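WORKBENCH AND SMALL CONTAINER STORAGE: INSPECTION CHECKLIST WITH COMMENTS
Site: Wikatia
Bench: Jestik frame, timber top
Inspection date: 2021-08-08
Previous inspection: October
Result codes: P = pass, A = action required, N = not assessed

SECTION 1. BENCH TOP

1.1 Surface free of splits, raised grain and splinters. P
Comment: Light timber planks, run a hand along every joint. No lifting felt at the joints.

1.2 Surface level in both directions. P
Comment: Checked with a 500 mm level. Adjusting feet left as found.

1.3 Finish suitable for wipe-down. A
Comment: Oil finish is thin toward the middle. Re-oil before the next inspection. Do not use the Hokia spray on bare timber.

1.4 Working height within 2 mm of the recorded 715 mm. P
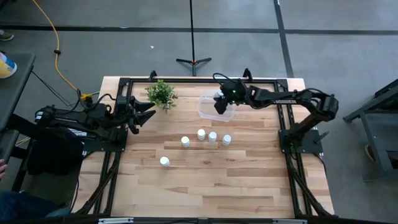

1.5 Edges. P
Comment: The black rail is continuous on all four sides. Items rolling off the planks may stop at the rail, but it is not to be treated as a guard. Round containers are to be stood up or put in the bin.

SECTION 2. FRAME AND LEGS

2.1 Rail fasteners tight. P
Comment: All accessible fasteners checked with a hex key. None turned.

2.2 Legs and braces free of damage. P
Comment: Minor scuffing on one brace at shin height. Cosmetic.

2.3 Cables clear of the walkway and not pinched at the rail. P
Comment: Recheck whenever the bench is moved.

2.4 Load label legible. A
Comment: Label worn. The figure of 200 kg can be read only with a torch. Replace.

SECTION 3. CONTAINERS AND BIN

3.1 Storage bin free of cracks. P
Comment: Clear plastic, rounded corners. Flexed by hand at each corner and at the handle slot. No stress whitening.

3.2 Bin contents visible without lifting the bin. P
Comment: Clear walls are adequate for this. Coloured bins are not an acceptable substitute at this bench.

3.3 All small containers returned to the bin when not in use. A
Comment: White containers left lying on the planks beside the bin. Same comment was made in October. A container on its side can roll when the bench is bumped.
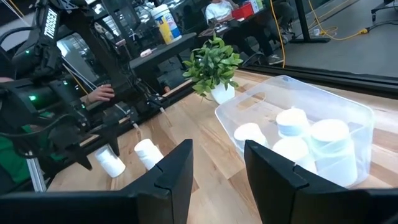

Item 3.3: white containers in the clear bin and two on the timber beside it.

3.4 Caps fitted and closed. N
Comment: To be checked by hand when the containers are next sorted. Do not assume a cap is tight from its appearance.

3.5 Contents labelled. N
Comment: Container register not on hand at time of inspection. Grīnberga office to forward a copy.

SECTION 4. OTHER ITEMS ON THE BENCH

4.1 Non-work items kept to a minimum. P
Comment: One small potted plant near the far edge. Permitted, provided it stays clear of the bin. Water it at the sink, never on the bench. Moisture under a pot will mark the timber.

4.2 No food or drink. P

ACTIONS
1.3 Re-oil centre of top.
2.4 Replace load label.
3.3 Return containers to bin. Repeat item.
3.4, 3.5 Complete when register received.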